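Section 4. Setting up the seat at the stadium

This section is for the Prallance folding bleacher seat, the model with the hook and two side straps. If you have the older model without straps, please use the old guide. The steps are the same for the Vilarville and Ostonville stadiums, but the benches in Ostonville are narrower, so read Note B first.

4.1 At home, the evening before the game

1. Take the seat out of the bag and open it completely one time. The back must stay up without your hand.
2. Check that the hook under the seat turns freely. If it is stiff, put one drop of household oil on the pin and turn it back and forth.
3. Pull each strap through its buckle until 6 inches hang out.
4. Put the rain cover, the ticket and your warm clothes on a flat place where you can see everything together.
5. Fold the clothes flat and put them in the back pocket of the seat. The pocket closes with a zipper. Do not fill it so much that the back becomes round, or the seat will lean forward. 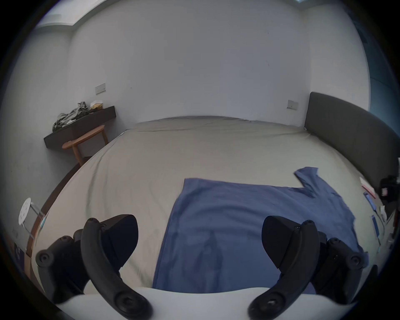
Fig. 4-1. Blue cloth laid flat on a bed.

Caution: Do not put a can or a glass bottle in the back pocket. Also, most stadiums do not permit them at the gate.

4.2 On the bench

1. Find your row and your number before you open the seat. It is difficult to walk along a row with an open seat, and the people sitting there will not enjoy it.
2. Wipe the bench. The rubber feet do not hold well on water or on spilled beer, and there can be both, even in rows under the roof.
3. Put the closed seat on the bench with the hook toward the field.
4. Open the back until you hear two clicks. If you hear only one click, close it and start again.
5. Slide the hook under the front edge of the bench and turn the lever to the right.
6. Pass both straps under the bench and close the buckles behind you. Pull until the straps are tight. They do not need to be extremely tight.
7. Push the back with your hand. It may move a little. If the whole seat moves, the hook is not under the edge.

Note A. On benches with separate plastic seats the hook cannot be used. In this case use only the straps, and do not lean back with your full weight.

Note B. For narrow benches, move the hook to the second hole. For this you need the small key from the bag. Remove the screw, move the hook, put the screw back. It takes some patience the first time.

Caution: Maximum weight is 122 kg. Never stand on the seat, also not when your team scores.

4.3 Drying and storage

After a wet game, open the seat at home and take off the fabric cover. The cover comes off from the top corners first, as you would take a fitted sheet off a mattress.

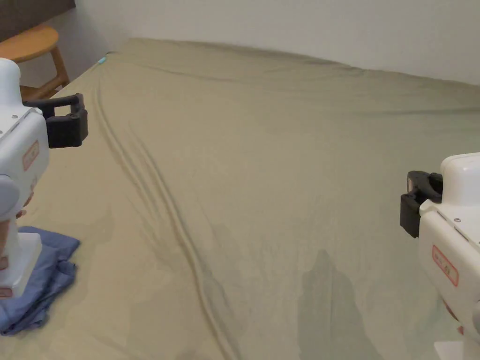 Fig. 4-2. Bed with khaki-olive fitted sheet.

1. Wash the cover by hand in cool water. No bleach.
2. Hang it in the shade. In November it may need until the next evening.
3. Wipe the frame with a cloth and leave it open.
4. Put the cover back only when the foam is dry inside too. Press it with a finger to be sure.

Long-sleeved shirts and jackets from the back pocket should be taken out the same night and not on Monday, when you look for them.

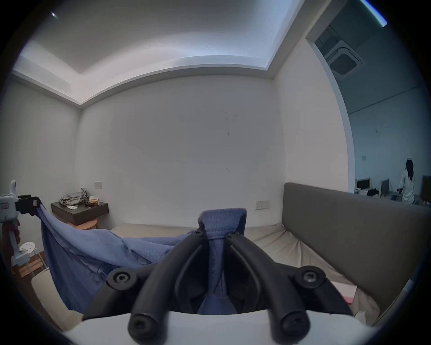 When the season is finished, remove the straps and roll them up. Keep the seat closed and standing on its side. Do not put heavy boxes on it.

4.4 Replacement parts

Buckles, feet and keys can be ordered from Kordestani Sports Supply. Write the part number on your order: 14 for the buckle, 700 for the set of four feet. For the key no number is necessary. Questions about this section can be sent to Leokadia Ostrowski in the parts office, and questions about the warranty to Farhad Rostami.

Continue with Section 5, Using the rain cover.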